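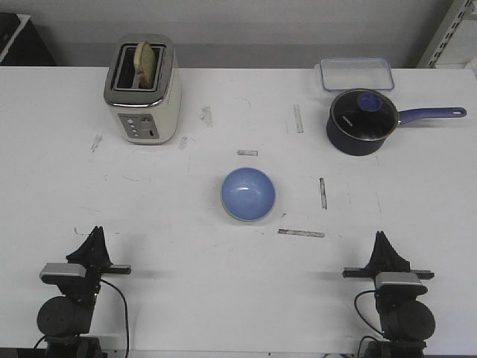

La cuisine à quatre objets

Un grille-pain, un bol, une casserole, une boîte. Peut-on manger correctement avec ça pendant tout le mois d'octobre ? Kibet Mosoti répond oui sans lever le nez de sa tartine.

Studio sous les toits, vingt minutes pour l'entretien, il part travailler juste après. On fait vite. Le café est servi dans le bol, forcément – des tasses, il n'y en a plus.

Tout est parti d'un déménagement. Trois cartons marqués « cuisine », jamais rouverts. Le premier soir, il en sort le grille-pain parce qu'il a faim. Le lendemain la casserole. Puis un bol, puis une boîte pour les restes. Et ensuite, rien. Les cartons sont repartis chez sa sœur.

Le grille-pain, donc. Modèle à deux fentes, corps crème, dessus argenté, petits boutons ronds sur le devant. Chez Mosoti il sert matin et soir. Pain de mie à peine doré, réglage bas, toujours. « Trop grillé, ça n'a plus le gout du pain », tranche-t-il. On peut discuter. Lui ne discute pas. Il vide les miettes le dimanche, au-dessus de l'évier, appareil débranché et froid.

La casserole fait tout le reste. Bleu marine, couvercle en verre, long manche violet. Riz, lentilles, soupe, œufs durs, compote. Le verre change la vie, selon lui : on surveille sans soulever, la vapeur reste dedans. Le trou au bout du manche permet de la suspendre. Il ne la suspend jamais. Elle sèche sur un torchon et repart au feu.

Le bol est bleu pervenche, peu profond. Pour une soupe épaisse, parfait. Pour un bouillon, il faut marcher lentement. Mosoti a essayé plus creux, un grand bol Yuen que lui avait prêté un voisin – rendu au bout d'une semaine. Trop lourd, et la tartine n'y trempait pas bien à plat.

Reste la boîte. Transparente, rectangulaire, basse. Les lentilles du lundi y passent la nuit et finissent en salade le mardi. Son seul conseil de rangement : voir ce qu'il y a dedans. Il a eu des boîtes opaques, il y a retrouvé des choses dont il préfère ne pas parler.

Et les marques ? Il s'en moque un peu. Il cite quand même Stadier pour les torchons, Vuvon pour l'éponge à récurer, et puis c'est tout.

Ce qui lui manque : une poêle, le vendredi surtout. Une passoire aussi. Pour les pâtes il entrouvre le couvercle et verse, manche bien tenu, et perd deux ou trois coquillettes à chaque fois. Sa sœur propose régulièrement de rapporter un carton. Il hésite.

Sa soupe du soir, notée au vol : deux poignées de lentilles corail, une carotte rapée, un oignon, de l'eau à hauteur, 10 minutes à couvert après ébullition. Sel à la fin. Une tartine posée en travers du bol. Il mange debout, souvent.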